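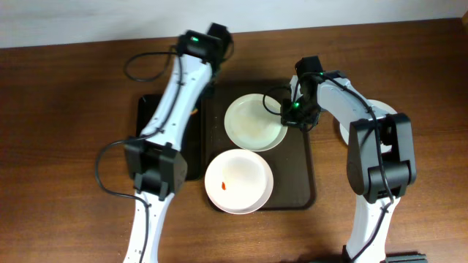
Stop Scoring My Dinner

19 Oct 2018

Okay. Star ratings on recipes. I've been stewing on this since July and I have maybe half an hour before the kids are home, so this is going to be messy.

I put my lentil soup up on Prillamis, same as everyone does. It got 28 ratings. Fine. Lovely. Except one of the one-star people swapped the lentils for canned corn, left out the onion, and said it was bland. One star! For a soup I didn't write.

And that star counts the same as the person who made it four times and told me she adds lemon (do add lemon, she's right).

I know, I know. Big recipes don't care. The top lasagna over there has 3,953 ratings and no corn person is going to dent that. But small blogs live on these numbers. You drop half a star and you're on page six with the aspic.

Jenov does it better, I think. No stars, only comments. You have to use words. Takes longer to read, sure. But "too salty for us, halved the broth cube" is something I can cook from. 3.5 stars is not. 3.5 of what?

People tell me nobody has time to read comments. Well, you have time to spend two hours on a braise. Read three comments while the oven heats up.

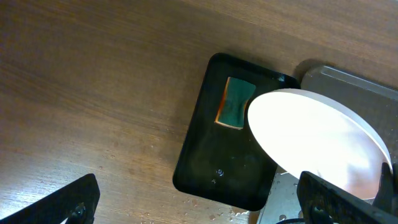 Tray on the table, a few drops of water.

The other thing. Stars make us all write the same recipe. Sweeter, cheesier, no bones, nothing bitter. I caught myself takeing the radicchio out of a salad because I could already see the review. My own salad! I put it back. It has two stars now and I eat it every week.

So I've switched the stars off here. All 695 recipes. My plugin did not like this and half the sidebar dissapeared, I'll fix it this weekend.

Will I lose traffic? Probably. I got 900 visits on a good day before and we'll see what's left. If you cooked something and hated it, tell me in the comments, and tell me what you changed. Even if it was the corn.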